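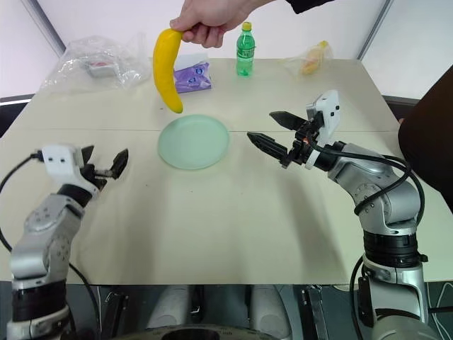

Eating Between Classes: What Students at Skastinstead College Have for Lunch, and Why

Li-hua Hsu
Second-year Community Nutrition, project report

Background

When I started at Skastinstead I had grand plans of cooking on the weekend and bringing a proper lunch every day, and I think I managed it until the first assignment was due. Talking to my classmates I found most of them had a similar story, so when we were asked to choose a topic in February I already knew what I wanted to look at. My supervisor suggested I keep it small and stick to lunch, and I'm very glad I listened!

What I did

I put together a short paper survey and left copies in the library foyer and the Allside building, with a box for the answers. I got 140 back that I could use. I also sat down with 15 students for a longer chat, usually over a cup of tea in the Seixas common room, and asked them to tell me what they ate the day before and how they decided on it. The survey was open for 2 weeks.

What I found

Money came up first nearly every time, which I expected. What I hadn't thought about much was time. Students with a lab that ran through midday often skipped lunch altogether and then bought chips or something sweet from the Drenora kiosk at three o'clock, because it was the only place open on that side of campus. Several said they would happily eat fruit if it were sold there, and one mature-age student told me she keeps a few bananas in her locker and ends up feeding half her tutorial group.

People who lived at home were more likely to bring leftovers. Those in shared houses talked about crowded fridges, labelled containers and food that went missing anyway (I have some sympathy, having lost a very nice lasagne that way).

Problems with the project

Most of my answers came from people who already use the library, so evening students are hardly in there at all. I also wrote one question badly. I asked about a "healthy lunch" without saying what I meant, and the answers went in every direction, from a salad to a sausage roll with the sauce left off. I had to leave that question out of my results.

Suggestions

I would like the college to try a fruit bowl at the kiosk for a term, priced by the piece, and to put 2 more microwaves in the common room, where the queue at noon goes right out the door. If I did the survey again I would take it to the evening classes myself and stay to answer questions.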